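Search this site Go

Posted Saturday by Joko

Management at Proststead have put a two-armed robot on our sample bench, and we're told it will "free us up". For what, they haven't said. The batch target is still 2363 a month. 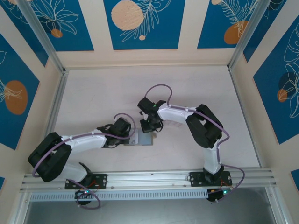 Both grippers in close over a clear plate.

I've sorted samples for 4 years and I don't love every minute of it. But you chat while you do it, and you notice when a batch feels off. Now 2 of us are rostered to "monitor", so we sit and watch purple cables. My neck is worse than when I did the lifting.
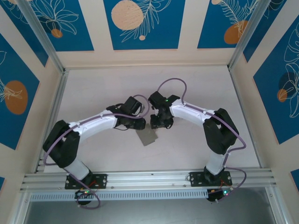
The arms again, a flat grey square between them.

The leaf panels are nice, I'll give them that. I've asked what happens to the casuals after January and I'm still waiting for a reply.

4 comments | 2 shares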